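Section 7. Cleaning the Inside of the Computer

Florside Desktop Systems - Owner's Care Guide

Dust collects in any computer that runs for long hours. It settles on fans and vents first, then on the parts behind them, and causes the system to run warmer and louder. Florside recommends cleaning the inside of the case once a year, or every August and again in winter where the computer stands on a carpeted floor or in a home with pets.

Before You Begin

You will need a can of compressed air, a soft brush, a dry lint-free cloth and a screwdriver that fits the side panel screws. Allow 40 minutes.

CAUTION: Do not use a household vacuum cleaner inside the case. The nozzle can build up static electricity and damage the main board.

1. Save your work and shut down the computer from the operating system menu.

2. Turn off the switch at the back of the power supply and unplug the power cord.

3. Disconnect all remaining cables. Label them if you are not certain where each one belongs.

4. Press the power button once and hold it for several seconds.

5. Remove the side panel screws and store them in a small dish. Slide the panel toward the rear and lift it away.
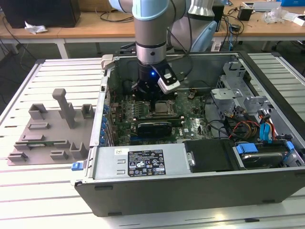
Work on a clean, stable surface with good light and enough room to reach the case from every side. Touch a bare metal part of the case before you handle anything inside, and repeat this each time you return to the work. Lay the case on its side so that the main board faces up, with the graphics card lying across it below the processor area. Do not rest tools on the board or press on the card.

Removing the Dust

6. Hold the can of compressed air upright and 300 mm from the parts. Use short bursts.

7. Hold each fan still with one finger while you clean it. A fan that spins freely under compressed air may be damaged.

8. Clean the vents from the inside outward.

9. Use the soft brush on dust that remains in the corners of the case. Wipe the inner side of the panel with the dry cloth.

NOTE: Ladefoged and Irnstead models have a removable front filter. Rinse it in cool water and let it dry fully before you refit it.

Closing the Case

10. Check that no cable touches a fan blade.

11. Refit the side panel and tighten the screws by hand.

12. Stand the case upright, reconnect all cables and turn on the power supply.

If the computer does not start, unplug it and check that each cable is fully seated. If the fault remains, contact the Florside service desk in Plemarton.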